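Stone remnants get their own shop on Weris Road

Ahmadpour Stone will open a separate shop for leftover countertop pieces on 3rd July, in the old tile warehouse at the lower end of Weris Road. The shop will sell cut slabs that are too small for a full kitchen but big enough for a bathroom vanity, a short run of counter, a windowsill or a table top.

The company has been cutting stone in Andov for two generations and has always had leftovers. Until now they were kept in a fenced strip behind the saw shed, leaning against steel racks, and customers had to ask at the office and wait for someone to walk them out. The yard is also where the forklifts run, so visits were limited to an hour in the early morning, before cutting started.

"We lost sales over it," said Bernadette Chevalier, the manager of the new shop. "People drove out, saw the gate closed and went home. Or they got in and couldn't tell what anything would cost them."

The first stock list has 982 pieces on it. Most are granite and quartzite, with some marble, a little soapstone and a row of engineered slabs in white and light gray. Each piece has been washed, measured and given a tag showing its longest side, its shortest side, the thickness and the price. Chips and cracks are marked on the stone in yellow wax pencil, which wipes off with a damp cloth.

Prices start at $9 for a piece the size of a cutting board. Larger pieces are priced by area, and anything that has been on the rack through the end of December will be cut by 30 percent. Chevalier said the reduction would be applied to the tag and would not need to be asked for.

Brown is the color the shop has most of. It was a popular choice in local kitchens for years, and much of the older stock comes from those jobs. Chevalier said brown stone is now slower to sell as a full kitchen, but she still gets calls for it from people who need to match a counter they already have. A burner gets moved, a sink is swapped for a larger one, or a corner breaks, and the owner wants a piece that will not stand out. She asks those customers to bring a sample if they have one, or to take several pictures of the counter at different times of day.

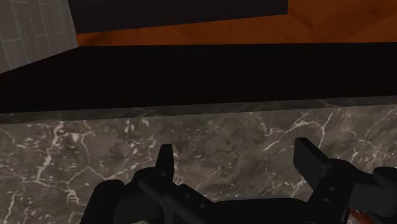
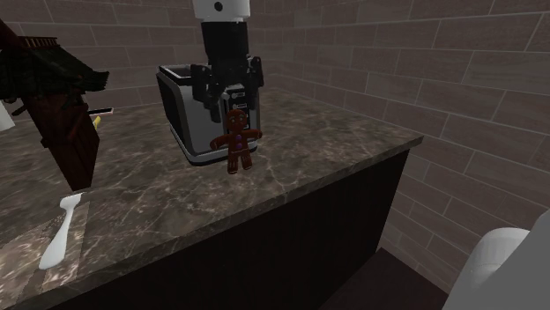
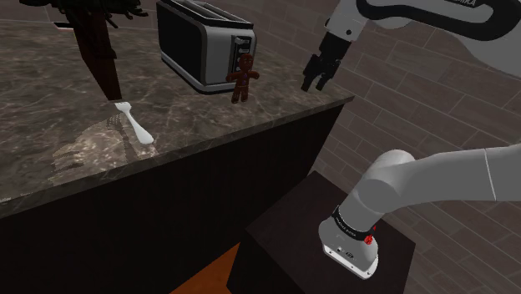
Stone surfaces in brown tones.

Matching is harder than most people expect. Two slabs sold under the same name can differ a good deal if they were quarried a few years apart, and the finish changes the color too. A polished piece looks darker than a honed one from the same block. The shop will lend out small samples for 3 days against a deposit so that customers can set them beside the old counter at home.

Cutting will still be done in the main yard. A customer who buys a remnant can have it cut to size, have the edges polished and have a sink opening made, all at the same rates that apply to full slabs. Straight cuts are normally ready within a week. Sink openings take longer, and the company wants the sink itself, or the paper template that came with it, before work starts. It will not cut from a drawing alone.

Customers may also take a piece away uncut, though the shop advises against trying to trim it at home. Dry cutting puts fine dust in the air and it should not be breathed in. In the yard the saws run with water, and the dust goes down the drain channels as slurry and is pressed into cakes before it leaves the site.

The warehouse had been empty since the tile business moved out. Ahmadpour has signed a lease for nine years with the building's owner, Carnix Properties, and has spent the spring on the floor, which had to be made thicker in the middle to carry the racks. A loading door has been added on the side street. The front windows are the old ones, cleaned and put back.

Some neighbors had raised concerns about trucks. Weris Road is narrow below the bridge, and cars are parked on both sides for most of the day. At a meeting in the spring the company agreed to bring stock in by the side street only, and to use its smaller truck. Tirta Hutapea, whose bicycle shop is two doors up, said he had gone to the meeting ready to object and had changed his mind when he saw the delivery plan.

"It's a short truck and it comes once in the morning," Hutapea said. "The tile people had big ones in and out all day. My only question now is where their customers are going to park."

There are six spaces in front of the building and the company has asked the town for a short-stay loading spot on the side street. The request has not been decided. In the meantime, customers picking up heavy pieces are asked to call ahead, so that the loading door can be kept clear for them.

Anyone collecting stone should bring a vehicle that can carry it standing up. A slab laid flat in a truck bed can crack under its own weight on the first bump, and the shop will not load one that way. Staff will help put pieces on an A-frame or against a padded side wall and tie them down. There are two A-frames to borrow. Delivery inside Andov is also offered, with the fee set by weight, and does not include carrying stone up stairs.

Contractors with an account at the main yard can use it in the new shop as well. Pieces can be held for a week with a phone call, and for longer if they are paid for. All sales of uncut stone are final once it has left the building, but a piece that turns out to have an unmarked crack will be exchanged.

The smallest scraps, the ones too narrow or too broken to tag, will be kept in two bins by the side door. They are free to take. In past years they went mostly to gardeners for edging, and to the high school, where the art room has used them as bases for clay work. The school will still get first pick at the end of each term.

The company has hired three people for the shop, one of them part time. Two came from the yard, where they had worked on the polishing line, and the third from the tile business that used to rent the building.

Opening hours will be from eight in the morning until five in the afternoon on weekdays, with a half day on Saturdays. The saw yard keeps its present hours, and the fenced strip behind the shed will be closed to visitors once the last racks have been moved. The stock list will be posted at the front counter and updated each evening. An online version is planned for later in the year, with a photo of each piece.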